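Home | News | Features | Opinion | Arts | Archive | Contact

Sign up for our free newsletter and get the week's stories in your inbox. You can unsubscribe at any time.

The Talk Show Host Who Read the Letters Out Loud

By Letay Gashaw
Feb 1, 2006

The letters started coming in before the program was even off the air, or so the woman at the front desk of the station told me, and since the letters in question were mostly e-mails I am inclined to believe her. By the next morning there were 283 of them. Mamo had printed out every single one, which used up the office paper, and had them in a stack beside his coffee with a rubber band around the middle.

If you live within reach of the Prileck signal you know who Mamo is, and you probably have an opinion about him. He has been on the radio here for most of my adult life, three hours every weekday morning, talking about school budgets and parking and the governor and his knees. He is a liberal, he will tell you so before you have your coat off, and so is nearly everyone who listens to him. They send him pies. One couple named a dog after him.

So it came as a bit of a shock, to them and I think to him, when he said on the air that he was against the smoking ban.

The ban covers every bar and restaurant in town and takes effect in March. Mamo hasn't smoked in years and he doesn't much like being around people who do. What he said that morning, in that big gravelly voice, was that he was tired of being looked after. "I'm a grown man," he told his listeners, "and if I want to sit in a smelly room with my smelly friends, I don't see why I need the city's permission." Then he went to the weather.

You would have thought he'd set fire to the library. People who had agreed with him through two wars and four school superintendents wrote to say they were finished. A nurse wrote a long and very moving letter about the lungs she had seen. A waitress at the Gurkitz, the old tavern down by the river, wrote that he was welcome to his smelly friends but she was the one who had to carry their plates through it for eight hours, and had he thought about her at all?

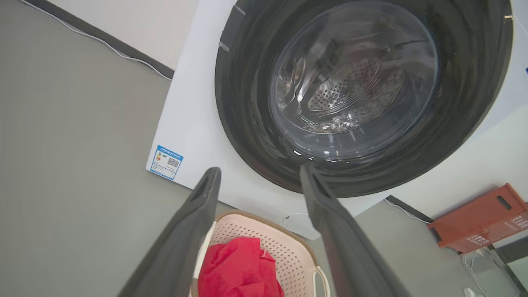 He hadn't, he admitted when I went to see him. We sat in the little kitchen behind the studio, where the radiator knocks, and he took the rubber band off the stack and handed me the waitress's letter first. He'd underlined parts of it. I have known a number of people in broadcasting over the years and most of them keep the nice mail and lose the rest, so I was curious what he meant to do with all of this.

What he did was read it. For the better part of a week he opened the program with the letters, the rude ones included, and he read them straight, without the funny voices he uses for politicians. By his own tally, 161 of the writers said they had listened for years and were disappointed in him. That word bothered him more than the swearing did. "My mother used to say disappointed," he told me, and got up to rinse his cup.

Not everybody at the station enjoyed it. Zemer, his producer, has worked across the glass from him for a long time and is not a person who hides her feelings. She thought the first morning was brave and the second was good radio, and by the fourth she was passing him notes that said MOVE ON. She is for the ban herself (her father ran a bar, and she has her reasons) and the two of them argued about it in the parking lot, in the hallway and once, by accident, with a microphone open.

I should say where I stand, because my neighbors have been asking. I'm for the ban too. I like to come home from supper without having to hang my coat on the porch. But I found that I had been listening to Mamo all those years partly for the pleasure of nodding along, and it did me no harm to stop nodding for a few days. I even called in, which I had never done before, and sat on hold so long that my soup boiled over.

The trouble with a town like ours, where so many of us vote the same way and shop at the same co-op, is that we get used to thinking of our favorite loudmouths as our employees. We hired him to say what we think, only louder and with better jokes. When he says something else we want to speak to the manager. I heard a man in line at the bank say that Mamo had "gone over," as though there were a wall with guards on it.

Some of the new mail worried Mamo more than the old. There were people writing in now who had never cared for him and suddenly thought he was wonderful. One of them sent a check made out to the station, and another invited him to address a dinner with 700 guests and a prime rib buffet. He turned down the dinner. He was cagey about the check.

Has he changed his mind? Not on the ban, he says, though he allows that he'd put it differently today, and he went down to the Gurkitz to tell the waitress so. She gave him a booth by the window and they talked until her break ended. She still thinks he's wrong. She has started listening again, mostly in the car.

The pies have picked up too. There was a rhubarb one on the kitchen counter when I left, with no note, and Zemer was looking for a knife.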